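Kitchen & Table > Features > Buying Less
Search stories, recipes, guides Go
Shares 308 | Comments 11

The picnic set that lasts forever, and other promises

Every June the catalogs come back around to eating outdoors, and every June I'm told I need different dishes to do it. Tilidov wants me in enamel. Besari has a bamboo blend it calls "earth-minded," a phrase I have read several times without learning what it means. I asked the company what the other part of the blend was. I got a coupon.

I don't doubt that some of this stuff is nice. I doubt that it's needed. Sterau sells a hamper for 8 people with a strap for every fork, and I'd like to meet the 8 people who put the forks back in the straps. Mine go home in a grocery bag with the corn cobs.

Then there's the word "lifetime." Šťastný prints it on the box, and the small print takes it back: no dishwashers, no direct sun, no "heavy outdoor use." What did they think a picnic was?

What plastic does well

Bright plastic gets sneered at in these pages, sometimes by me. It scratches, and I wouldn't microwave it whatever the label says. But it stacks, it's light to carry, and a dropped cup rarely ruins lunch. Throw a dark cloth under it and even the cheap colors look chosen.
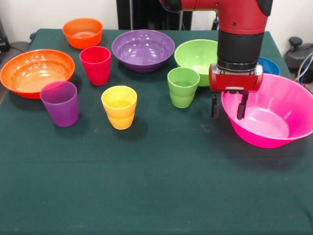
Before you buy anything

Look in the back of the cupboard first. Mixed sets are fine. If you're still short, try a thrift store, and skip any box that uses the word "curated."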